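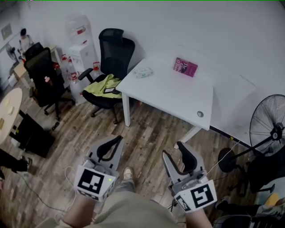
Leave the desk in the middle and give up on the wall, was the advice from Wutside when I rang them, because a desk you can walk right round gets tidied from all sides and a desk against a wall only grows a heap at the back. I said I'd think about it. I have now thought about it for most of a morning, so on with the notes.

Notebook > Rooms > Pornham > Small office

2019-11-12

Carrying on with the small office. The desk question first, as it's the one everybody has a view on (I've had three emails, all disagreeing). White desk, white legs, nice and plain, and I do like it out on the floor. You can get a chair to it from either long side and there's space to get past. What I don't like is the flex. The black pedestal fan next to it has its lead lying over the floor, and a desk in the middle of a room always means a lead going somewhere! Against the wall we'd have none of that. There's the round grey grommet hole in the front, so at least a cable has somewhere to go once it reaches the desk, but it still has to get there.

I've asked Wedo for a price on a flat floor cover, the rubbery sort you can roll a chair over. Their short one is 700 mm and the next one up is 785 mm, which seems a silly gap to me, but there we are. Must measure from skirting to desk leg before ordering and NOT guess it like I did in May. (The May one is still in the cupboard. If anybody has a use for it, please help yourselves.)

Chairs. Three black chairs, and two of them have turned into shelves. One by the desk has a lime-green garment over the seat with a phone on top of it, and the other has a little pink bottle tucked in at the side. I'm as bad as anyone, my scarf lives on whatever is nearest, but it does mean that when a person comes in to sit down they have to clear a seat first, and then the things go on the desk, and then we're back to the heap. So: hooks. I want a rail of them behind the door, low enough to reach without stretching. Kamolrat do a plain one with the pegs 40 mm deep, which ought to take a coat and a bag strap on the same peg. I'd rather have deeper but they don't make it in white.

Desk top is in good order, I'm pleased to say. A magenta paperback and a packet of tissues, and I'm leaving both exactly where they are. The book can go back to the shelf in the corridor when its reader has finished with it.

Water. The big jug is up on the dispenser and there are three bottles with red caps standing round the foot of it. I'm not keen on anything kept on the floor there. You come at it with a cup in your hand, looking at the tap, and over they go. The small wooden table by the far wall isn't far off and would do nicely for the bottles, only the second chair is in front of it, so the chair has to shift first. I tried to draw this out on squared paper and ran out of paper, so I'll do it with masking tape on the floor instead.

The round beige table I'd like to keep where it is. The black box underneath can stay for now too, I haven't decided what I think about boxes under tables. Both fans ought to go away for the winter, the small standing one by the wall as well as the black one, and that would sort out half the flex business by itself (should have started there, really).

To do:
- measure skirting to desk leg, write it down HERE
- reply to Wedo
- order 2 rails from Kamolrat, second one for the corridor
- masking tape
- bottles off the floor
- ring Wutside back and tell them the desk is staying put until spring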